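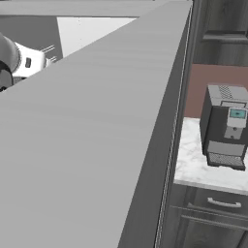
Voyager avec une cuisine : nos astuces pour la location de vacances

On adore les locations. Un balcon, un marché au coin de la rue, le café du matin en pyjama, et la liberté de dîner à dix heures du soir si la randonnée s'est éternisée ! Mais quiconque a déjà essayé de couper une tomate bien mûre avec le couteau d'un meublé sait que la cuisine des vacances demande un peu de préparation. Voici donc tout ce que nous avons appris, noté et testé au fil des séjours, de la petite maison de bord de mer au studio de ville sous les toits.

Publié le 13 mars 2021

Avant de partir

Écrivez au propriétaire. Vraiment, faites-le, même si l'annonce paraît complète ! « Cuisine équipée » peut désigner un four, un lave-vaisselle et douze casseroles, ou bien une plaque électrique et une poêle bosselée. Les questions que j'envoie toujours : y a-t-il un four ou seulement un micro-ondes ? Une cafetière, et de quel type ? Une passoire ? Un congélateur, même petit ? Le plus souvent la réponse arrive dans la journée, avec en prime l'adresse de la boulangerie.

Regardez aussi les horaires des magasins, surtout pour une arrivée le dimanche ou un jour férié. À Stasow, où nous avons passé une semaine en janvier, l'épicerie fermait à midi le samedi et ne rouvrait que le lundi. Nous avons dîné de biscuits salés et d'une boîte de sardines, et c'était très bien, mais deux soirs de suite, non.

La trousse de cuisine

Elle tient dans une trousse de toilette d'enfant, et elle a changé nos vacances. Dedans :

Un couteau d'office qui coupe, avec son étui. En soute si vous prenez l'avion, évidemment.
Un économe.
Un tire-bouchon (le modèle tout simple, à levier).
Deux torchons fins, qui servent à tout : essuyer, emballer une bouteille, couvrir une pâte, porter le pain.
Une poignée de pinces à linge en bois pour fermer les paquets.
Quelques élastiques.
Un petit bocal de gros sel et un autre de notre mélange d'épices du moment.
Un morceau de savon de Marseille.
Une éponge neuve, parce que celle de l'évier a parfois vécu.

Les pinces à linge méritent une mention spéciale. Elles ferment les pâtes, le café et les chips, elles retiennent la nappe quand le vent se lève sur la terrasse, et elles finissent la semaine sur le fil avec les maillots de bain.

Pour les épices, mon amie Sandamali Akanda m'a donné une idée que je trouve géniale : elle utilise un pilulier de pharmacie, un compartiment par épice. Cumin, paprika, curcuma, piment, origan... Une étiquette sur le dessus et c'est parti. Attention tout de même au curcuma, qui teinte le plastique pour toujours.

Le premier jour

Avant de déballer, un petit tour de cuisine. J'ouvre les placards, je rince les verres, je passe un coup d'éponge sur le plan de travail et je sens le réfrigérateur (oui, je sens !). S'il a une odeur de renfermé, une soucoupe de bicarbonate laissée sur une clayette pendant la nuit fait déjà beaucoup. Pour la bouilloire entartrée, grand classique des bords de mer : un fond de vinaigre blanc, de l'eau jusqu'à la moitié, on fait chauffer, on laisse reposer une demi-heure et on rince deux fois.

La première liste de courses est toujours la même chez nous, et je la garde dans mon téléphone : huile d'olive en petite bouteille, citrons, ail, œufs, pâtes, beurre, café, pain, un fromage du coin, des tomates. Avec ça on tient deux repas et un petit déjeuner, le temps de repérer le marché.

Et si le couteau du meublé est désespérant et que vous avez oublié le vôtre, retournez une tasse en céramique. L'anneau rugueux du dessous, non émaillé, redonne un peu de mordant à la lame : quelques passages de chaque côté, bien inclinés, sans appuyer. On essuie la lame ensuite !

Cuisiner avec peu

Une seule casserole ? Vive les pâtes tout-en-un ! Pour deux bons mangeurs : 200 g de linguine, une poignée de tomates cerises coupées en deux, un oignon émincé très fin, une gousse d'ail, un filet d'huile, du sel, et de l'eau à hauteur. On porte à ébullition, on remue souvent, et quand l'eau a presque disparu la sauce est là, toute crémeuse. Du basilic si le marché en avait.

Pas de verre doseur : un verre à moutarde ordinaire fait très bien l'affaire pour le riz, une mesure de riz pour une mesure et demie d'eau. Pas de rouleau à pâtisserie : une bouteille de vin, pleine et bien fraîche, c'est même mieux. Pas de passoire : le couvercle légèrement décalé, deux torchons pour les mains, et on verse doucement, loin de soi. Pas de saladier : la plus grande casserole, ou le bac à légumes du frigo bien lavé (nous avons servi une salade de riz pour huit là-dedans, et elle est partie jusqu'au dernier grain).

Gualtiero Zuccaro, chez qui nous louons souvent à Mollel, garde toujours un verre d'eau de cuisson des pâtes de côté. Je le fais désormais partout. Une cuillerée dans du beurre fondu avec un zeste de citron et le dîner est prêt.

Le pique-nique de plage

Congelez les gourdes la veille, remplies aux trois quarts. Elles gardent la glacière au frais toute la matinée et on boit de l'eau glacée l'après-midi -- à condition d'avoir un congélateur, d'où la question au propriétaire.

Les sandwichs se préparent « à sec ». Pain, fromage, jambon ou omelette froide d'un côté, et les tomates, déjà tranchées, dans une boîte à part. On assemble sur la serviette. Le pain reste croustillant et tout le monde met ce qu'il veut.

Pour les fruits, le melon se coupe à la maison, en cubes. Les pêches voyagent dans une chaussette propre, une par chaussette. Riez, mais elles arrivent entières ! Et gardez un petit pinceau ou un peu de talc pour le sable sur les mains avant de manger, c'est radical avec les enfants.

Un mot sur la glacière elle-même : le lourd et le très froid au fond, le fragile en haut, et un torchon humide par-dessus, sous le couvercle. Si elle est à moitié vide, comblez avec une serviette roulée.

Au marché

Allez-y deux fois. Une première fois tôt, pour le poisson et les belles herbes, et une seconde un autre jour, juste avant la fermeture, quand les fruits mûrs partent par cagettes. À Ukska, nous sommes rentrés avec 4 kilos d'abricots un peu talés pour trois fois rien. Une partie en compote sans sucre, une partie rôtie au four avec du miel, et le reste mangé debout au-dessus de l'évier.

Les herbes fraîches tiennent toute la semaine dans un verre d'eau, comme un bouquet. La menthe et le persil au frigo, le basilic sur le plan de travail, à l'abri du soleil. La salade, lavée et essorée dans un torchon (faites-le tourner dehors, c'est la meilleure partie), se garde bien enroulée dans ce même torchon.

Taches et petits accidents

Crème solaire sur un t-shirt : savon de Marseille à sec, on frotte, on attend, puis lavage à l'eau tiède. Pas de javel, elle peut donner des auréoles rouille.
Vin rouge sur la nappe : eau gazeuse tout de suite, on tamponne.
Casserole brûlée : bicarbonate, un peu d'eau, on fait frémir dix minutes et on laisse refroidir.
Odeur de poisson sur la planche : un demi-citron et du gros sel.
Fourmis sur le rebord de la fenêtre : un coup de vinaigre sur leur chemin, et le miel dans une assiette creuse avec un peu d'eau, comme une île.

La veille du départ

C'est le soir du grand vide-frigo, et c'est devenu notre repas préféré ! Omelette, frittata ou galettes, selon ce qui reste. Un fond de riz, une demi-courgette, le dernier morceau de fromage, quatre œufs, et on se régale. Les croûtes de pain passent à la poêle avec de l'ail.

Pour le trajet, je remplis les bocaux vides de taboulé ou de fruits coupés. Et s'il reste de l'huile ou du café non entamé, demandez si vous pouvez les laisser aux suivants. À Trastimov, il y avait une étagère exprès pour ça, et nous y avons trouvé un pot de confiture de rhubarbe dont on parle encore.

Vos astuces à vous m'intéressent énormément, surtout pour faire du bon café sans cafetière. J'ai essayé le filtre posé dans la passoire à thé et le résultat était... buvable. Écrivez-moi, j'ajouterai les meilleures à cette page !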